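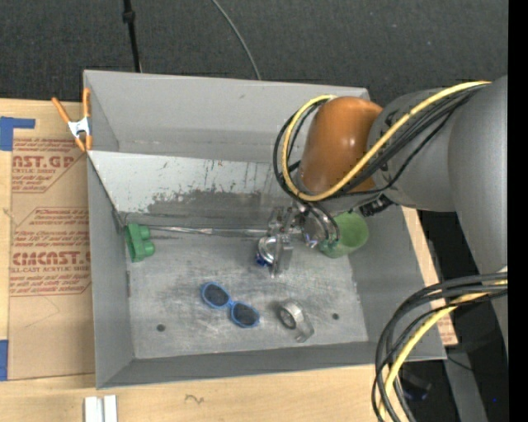
*One pick among thousands: the gripper over a small metal piece, with sunglasses, tape and a green cup still to go.*

I have now read 1,316 log entries from a bin like this one, and I'd like to make a case for the sunglasses.

The usual argument about training data for grasping is an argument about size. Imke Görtz, who runs the Nukora project, can tell you that her set stands at 2,574 attempts, and she will tell you before you have your coat off. The number goes on the first slide. People in the audience write it down. I have yet to see one of them ask what was in the bin.

It's a fair thing to ask. A learning system fed a steady diet of cubes becomes a great scholar of cubes. Give it a roll of tape with the end hanging loose and it behaves like a dinner guest handed a live crab. Most of what people own is closer to the tape. It has a tail or a hinge, or it's shiny on one side, or it lies against a wall where two metal fingers have no room to open.

So I'm in favor of junk. I want the drawer by the back door tipped into the bin, and I want it tipped in again tomorrow by somebody else. Baoshan Liang says I'm describing a mess with a budget, and that without repeats you learn nothing you can measure. He has a point about the repeats. I'd still trade half of them for a second pair of glasses and a set of keys.

My other complaint is about failures. When we went through the December batch, 1,405 attempts had been kept and the bad ones had been "cleaned." Cleaned meant deleted. Every slip, every pinch of empty air, every slow shove of an object into the corner was gone, and what remained was the diary of an arm that had never been wrong in its life. I know people like that and I wouldn't let them near my dishes either.

Keep the misses. Label them, with a word or two on what went wrong, and pay whoever does the labeling as if it mattered. Venkatesh Panicker did roughly 1,368 of them by hand last winter, and his notes ("too low," "got the cup instead," "no idea") have taught me more than the slides did. I'm especially fond of "no idea." There were a lot of those, and I'd put them in the set too.

As for the bin, leave the smudges on the floor. Somebody at Lammers wants it repainted before the visitors come.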